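Support > Nseir Two-Arm Station > Operator Guide > Recording

Print this page | E-mail this page

Section 8. Recording Demonstrations for a Shoe Task

Revised April 7, 2019

This section covers recording examples with the Nseir station and the Drokton recorder. It assumes that the arms have been homed and that the cameras have been set up as described in the Cameras section. The task used throughout is Shoe to Shelf, but the steps are the same for any task in which objects move between the tabletop and a raised surface.

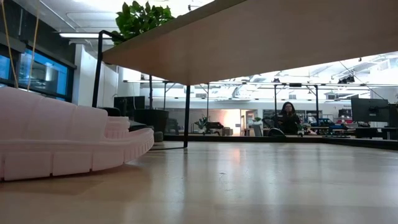
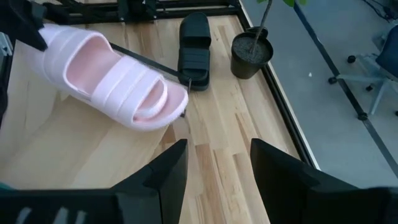
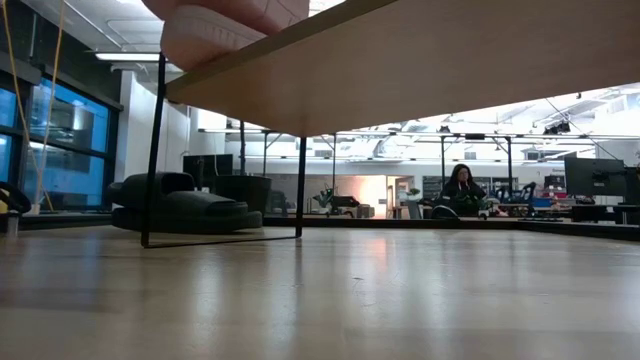
Shoe to Shelf. First and third views: table camera. Second view: wrist camera.

8.1 Before You Start

You will need:

- the task card
- the shoes listed on the card
- the shelf
- an operator login for Drokton with recording rights

An operator with view-only rights can open the live camera windows but cannot save an episode. Rights are assigned by the site lead at Onmont.

CAUTION: Keep hands, hair and loose clothing out of the reach of both arms whenever the status light is green. Press the stop button before you reach onto the table to move a shoe, even if the arms are not moving.

8.2 Setting the Table

1. Press the stop button and wait for the status light to turn amber.

2. Stand the shelf on the tabletop at the position given on the task card. Check that all its feet touch the table. Push down lightly on each corner of the board. If it rocks, turn the shelf around and try again before you adjust the feet.

3. Place the shoes at the start positions on the card. If the card says "free," put them anywhere both arms can reach, and change the position and the angle for each episode.

4. Walk around the station and look for cables lying across the arms' path. Clip back any that are.

5. Release the stop button.

NOTE: The card gives shoe angles as clock positions, read from the operator's side. Twelve o'clock means the toe points away from you.

NOTE: Do not tape the shelf to the table. Small shifts between episodes are wanted in the data. If an arm knocks the shelf over, see 8.6.

8.3 Checking the Cameras

1. In Drokton, open Live > All. You should see one window for each wrist camera and one for each table camera.

2. In each wrist window, confirm that the tips of both fingers on that arm are visible at the bottom of the image. If only one finger shows, the camera has turned in its mount. Loosen the collar, turn the camera back and tighten the collar by hand.

3. In the table window, confirm that you can see the tabletop and the underside of the shelf board. The table camera is mounted low for this task. It will not show the whole top of the shelf, and you should not raise it to get a better look.

4. Hold a shoe over the shelf and check that at least one wrist camera sees the place where it will be set down.

5. Click Lock Views. The camera settings stay fixed until you end the session.

Glare from ceiling lights on the tabletop is acceptable. A picture that flickers or changes brightness on its own is not. If this happens, turn off auto exposure under Live > Settings and repeat from step 1.

8.4 Recording an Episode

An episode is one complete try at the task, from the rest position back to the rest position. Most Shoe to Shelf episodes take under a minute.

1. Put both arms in the rest position.

2. Select the task from the list and read the prompt at the top of the screen. The prompt is saved with the episode as its text label. For example: "Put the pink sandal on the shelf."

3. Step on the left pedal. Wait for the tone.

4. Move the nearer arm to the shoe and close the gripper on the heel. Go slowly for the last few inches.

5. Lift the shoe clear of the table. Keep it low until it is past any other shoe on the table, then raise it above the height of the board.

6. Bring the shoe over the board and lower it until the sole rests flat. Pause briefly.

7. Open the gripper and back straight out. Do not swing the arm sideways until the fingers are clear of the straps.

8. Return both arms to the rest position and step on the right pedal.

If the shoe has to be passed from one arm to the other, close the second gripper before you open the first. Hold still while both grippers are closed. A handoff does not need its own label.

NOTE: If a grasp slips, you may try again within the same episode. Retries are useful and should be kept. After a third slip, end the episode and mark it as a fail.

CAUTION: Do not squeeze harder to save a shoe that is sliding out. Soft soles fold between the fingers and then spring free. Let it drop.

8.5 Marking Episodes

After the right pedal, Drokton asks for a result. Pick one:

GOOD: The shoe named in the prompt is on the shelf, sole down, and both arms are at rest.

FAIL: The try was made properly but the shoe did not end up on the shelf, or landed on its side.

DISCARD: Something outside the task spoiled the recording. Examples are a wrong prompt, a camera dropping out, someone reaching in, or a pedal pressed by mistake.

Do not use DISCARD for clumsy driving. A slow or awkward episode that ends with the shoe in place is GOOD.

You can change a result until the session is closed. After that, send the episode number and the correct result to the site lead.

8.6 If Something Goes Wrong

Shelf falls or slides off its position. Press stop. End the episode and mark it DISCARD. Reset the shelf as in 8.2 and look over the finger pads for tears before you go on.

Shoe falls off the table. Press stop, pick it up, and mark the episode FAIL.

Error 614 on screen. One camera has stopped sending frames. The episode is not saved. Unplug the camera named in the message, wait ten seconds and plug it back in. Then repeat 8.3 from step 1.

Arm lags behind the controller. Close any other program using the network. If the lag remains, end the session and restart the station.

Gripper opens by itself. Stop work and tag the arm out. Do not record with the other arm alone.

8.7 How Many to Record

The full set for Shoe to Shelf is 522 good episodes. Failed episodes are kept and uploaded but do not count toward this number. The count is shown at the lower left of the task screen and covers all operators.

Change the starting layout at least once every eight episodes. Swap which shoe is named in the prompt at the same time. The shelf may be turned or moved within the limits on the card.

Take a break when your own success rate for the session drops. Drokton shows a yellow bar when it falls below 93 percent. The bar is a reminder only and does not lock the station.

8.8 Closing the Session

1. Press stop and wait for the amber light.

2. Click Session > Close. Drokton checks each file and lists any that are short or missing a camera stream.

3. Play back the first and last episodes at double speed. Look for a wrist camera that has turned or a table view that has moved.

4. Click Upload. Leave the station on until the bar is full. Files go to the Bultby server and are removed from the local drive overnight.

5. Put the shoes back in the bin marked with the task name. Fold the shelf.

6. Write the session number and your initials on the task card.

NOTE: Task cards printed before December use the old shelf positions. Throw them out and print new ones from the task screen.

Next: Section 9. Reviewing and Relabeling Episodes

Print this page | E-mail this page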